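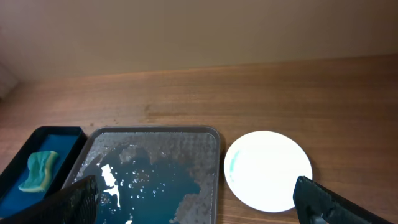
## 5. Wash-and-wipe routine, two-arm bench (Lutley build)

Complete section 4 (homing and cable dressing) before you start.

1. Clamp both arm bases to the rail and tighten each clamp bolt to 7 N·m.
2. Set out the tray, sponge, cloth and plates at the marks you taped down in section 3.
3. Add water to a depth of 5 mm. Do not fill with the arms powered.
4. Load the `wash_plate` profile in Pidano and set the speed limit to 40 percent.
5. Run the profile once with no plates loaded. Stop if either wrist drifts from its mark.

**Caution:** Keep the power supply and the Wovico driver board above bench height. Water will travel along a cable to the lowest connector.
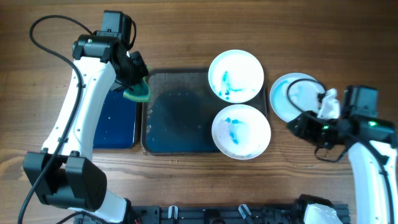 Tool assignment is fixed in the profile and must match the bench. The left arm takes the sponge and the right arm takes the cloth. Leave enough slack at each wrist for full rotation, but check where the loop falls: the thin cable on the right arm lies over a plate here and should be clipped back along the link.

6. Start the cycle from the Naseri pendant, with one hand on the stop button.

**Note:** If the sponge slips, raise grip force by one step and repeat from step 5.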